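28 February 2023, open day, bench 2

Writing this up before I forget who asked what. Doors opened at ten and we had a decent trickle all morning, then the whole Zanosport crowd arrived at once and we ran out of stools (and Tim Tams, so whoever does the next order, double it please!). Johannes took the tour group, I stayed on the bench and did the talking. My voice is shot.

Setup notes first. Blue mat down, striped cloth on top, fingers closed for the approach. I'd re-zeroed the arm before anyone got here, and I'm glad I did, the wrist offset from last week was still sitting in the config under Van Wyk's profile. Somebody please make that reset itself on logout. Demo loop was set to 20 minutes with a break in between so people could come up close and have a squiz.

I had the wrist view up on the big monitor the whole time, and it was easily the most popular thing in the room. People stood with their backs to the real arm and watched the screen! Zanele reckons we should make that the main display in May and I agree with her.
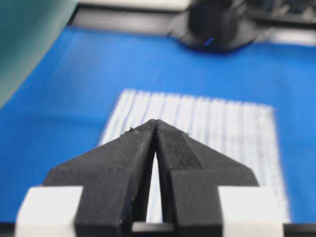
*Wrist view on approach, fingers closed over the striped cloth.*

Questions I got more than once: can it feel the cloth (no, not with these fingers), does it know it's a cloth (sort of, long answer, I need a shorter one), and would it do fitted sheets. A bloke from Hostia was really keen on that last one, he looks after linen for a string of motels and wanted to know cycle times. I told him we don't quote those yet and gave him Zanele's email. Sorry Zanele.

Things to fix before the next one:

- Fingertips want a wipe, there are little pale specks stuck near the tips and they look enormous on the monitor
- Focus is lovely on the fingers and soft on the cloth. Fine for us, but two visitors asked if the screen was broken
- Stripes are good for showing movement, keep that cloth
- Move the visitor rope back a bit, kids can reach the mat
- Print more of the Floka handout, we had 48 and they were gone by lunch

Also the e-stop got pressed 5 times, every one of them by a grown-up. Recovery took me ages the first time and was quick after that, so I'll put the steps on a card and tape it beside the keyboard.

Logs are saved under run 3348, haven't looked at them yet. Johannes has the sign-in sheet.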